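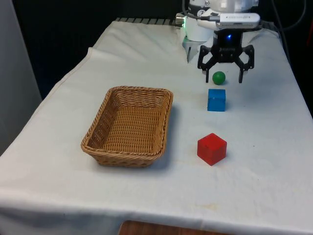 Dondale robotics club gets its sorting arm running in time for April meet

Posted Thursday, 4:40 p.m.

Three things to pick up, one basket to put them in, 240 seconds on the clock. That's the whole task the Dondale High robotics club has been chewing on since winter break, and this week the team got through it start to finish without a restart. First time.

The club is entering the tabletop class at the Makowska Student Robotics Meet in April. Rules are short. Red cube, blue cube, green ball, all into the basket. Arm has to find them on its own — no joystick, no student leaning over the table. Judges move the pieces between rounds so you can't just record one set of moves and play it back.

"We did try that first," said Panya Wiriya, a junior who writes most of the code. "It worked great until Tomás bumped the table."

Tomás Moynihan, a senior, does not dispute this.

The cubes came together pretty fast. Flat sides, easy to grip, and if the fingers close a little off center the block just turns and settles. The ball is another story. Come down a hair to one side and it squirts away, and then the arm has to go looking for it again, which eats up time. At the club's worst practice the ball ended up under the radiator and stayed there over the weekend.

Fix was mostly patience. Students slowed the last part of the drop, opened the fingers wider, and had the arm stop and check its position right before closing. Wiriya said the check adds a couple seconds per grab but saves way more then it costs.

Also the cloth. The meet calls for a plain white cover on the table, and the team had been practicing on bare tabletop until Aisling Buckley, the physics teacher who runs the club, reread the rule sheet. Shadows looked different, wrinkles looked like edges, and the program started seeing things that weren't there. Two weeks of work, pretty much out the window. Moynihan spent most of it retaking pictures of the pieces under different lights.

They have 297 of those pictures now. Goal was 300. "Close enough," he said. Buckley said it is not close enough and he'll be doing the last three on Monday.

Scoring at Makowska goes by points out of 100, with most of it for pieces in the basket and the rest for time and for not knocking anything over. Dondale's best practice score so far is 78. Last year the team scored lower than that and missed the afternoon round, mostly on account of a cable that snagged on the second lift. Cables get checked before every run now, there is a sign-off sheet and everything.

Kipchumba Ondieki, a sophomore in his first year with the club, keeps the run log. He writes down every attempt by hand, what was picked up, what was dropped, where the pieces started. He said the log is how they figured out the arm was missing more often toward the back of the table. The camera angle had been set up for the old table, which was shorter front to back.

"I thought it would be all building," Ondieki said. "It's a lot of writing stuff down. I like it though."

Twelve students are on the roster this year, up from seven. Practice is after school in Room 9 and has been running late. Parents picking up should use the side door by the gym, front is locked at 5.

Gobnait Ní Mhurchú, who judged at the meet for several years and now helps the club with its written report, sat in on practice this week. She wants the report shorter. It's due before the team travels, and teams lose points if it shows up late — that happened to two schools last spring.

Still to do: the written report, a spare set of finger tips, and a practice run with somebody outside the club placing the pieces. Buckley is asking teachers to stop by and take a turn. No experience needed, just put them wherever.

Families are welcome at the meet and admision is free. Bus leaves from the back lot at 6:45 a.m. Students riding need the permission form turned in to Buckley ahead of time, and a bag lunch.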